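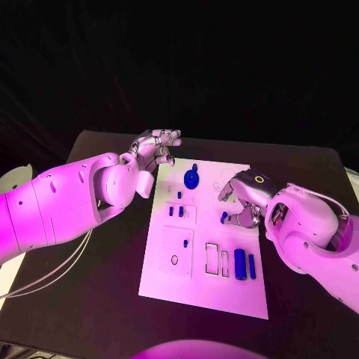

Minutes, Demonstration Day Review
Stergiou site, assembly hall
9/13/18

1. Minutes of the July meeting
Approved with one correction: item 4 should read "Poreo line," not "Prirow line."

2. Demonstration for Prirow
The visiting group was shown the two-arm cell working at the task board. The board carries blue pegs, cylinders and a gear piece, with outlined areas marked on the surface. Both arms have humanoid hands. The session was scheduled for 60 minutes and ran to 90. Prirow asked for the grasp log; Saltodus will send it with the fault codes removed.

3. Lighting
The demonstration was run under the magenta lighting. Prirow asked whether white light changes peg detection. No comparison data exist. Saltodus to run 14 trials under each condition and report.

4. Cables
The white cables on the arms were discussed. Routing to be reviewed before the next visit. Poreo to quote for shorter sets.

5. Open day
Registrations stand at 111. Groups will enter by the north door. The stop button procedure is to be read to each group before power is applied. Handout text is still outstanding.

6. Other business
Spare pegs to be ordered. Room booking for the next meeting not confirmed.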